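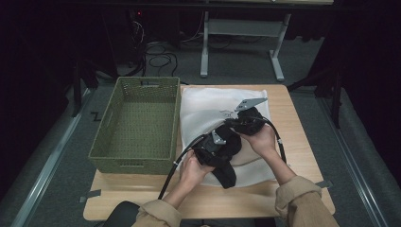

Danetton静修中心推出“供灯代办”，功德能否隔空送达引争议

6月 本站编辑部

搜索 请输入关键词 搜索

Danetton静修中心本月开始接受一项新的登记：信众在网上填好姓名和祈愿内容，交98元，由中心代为点灯、诵经，连续七天，结束后寄回一张回执。中心把这项服务叫作“远程供灯”，宣传页上写着“心到即灯到，人不必到”。

供灯本身并不新鲜，在佛教和印度教的日常礼拜里都有很长的历史，逢年过节替远方亲人点一盏灯，也是许多家庭的习惯。引起议论的是宣传页后半部分的说法。中心称，代办供灯可以“清除家宅中的负面能量”，并按灯的大小分出12个等级，等级越高，“清除范围”越广。至于范围怎样测定，由谁测定，页面上没有写。

本站向中心去信询问依据。回信引用了两段经文，都没有注明出处和译本。其中一段大意是称赞供灯者心地清净，通篇没有提到灯的大小，更没有提到价格。另一段的措辞与常见译本出入较大，本站请对方提供原文，截至发稿时没有收到。

中心还提到一项“内部回访”，称25位参加者全部表示“感到家中气氛变轻”。回访的问题只有一个：“供灯之后，您是否感到家中气氛变轻？”没有参加供灯的人不在回访之列，中途退出的人算不算在内，回信也没有交代。拿这样的回访说明参加者心情不错，或许还说得过去，拿来证明某种能量离开了某间屋子，就差得太远了。

与中心合作的Morelli文化公司负责登记系统和回执印制。该公司在书面答复中说，自己只提供技术支持，“不对宗教内容作判断”。可是登记页上的等级表正是挂在该公司的系统里，选择较低等级时，页面会弹出一行字，提醒用户“是否考虑为家人选择更圆满的供养”。这句话算技术支持还是宗教内容，答复没有解释。

同城的Bellonari禅堂也接受供灯，做法要简单得多：灯放在门厅，来的人自己点，旁边有一只随喜箱，投不投、投多少都随意。禅堂的告示上说，不能到场的人可以在家中静坐片刻，不需要委托他人，也不需要登记。

支持代办的信众有自己的理由。有人行动不便，有人住在外地，觉得有人替自己把灯点上，心里踏实。这种感受没有什么可指责的。几位长期在论坛上讨论仪轨的网友则认为，委托他人做礼拜古已有之，关键在于委托者知不知道自己买到的是什么。有网友贴出收到的回执，上面印着祈愿人的姓名和一句祝福，点灯的日期一栏是空白。中心对此的说法是“印制疏漏”，可以补寄。

另一个没有说清的问题是钱的去向。宣传页称收入“全部用于弘法”，没有列出灯油、人工和平台费用各占多少。中心自称已在Asia多个城市设有联络点，本站索要地址列表，得到的是一个通用邮箱。

中心表示，远程供灯下月还会继续，并计划增加“全年套餐”，价格未定。关于等级与“清除范围”的对应关系，中心说正在准备一份说明，没有给出公布时间。本站收到后会刊出全文。

来稿与更正请通过站内信箱联系编辑部 | 版权所有，转载请注明出处 | 返回顶部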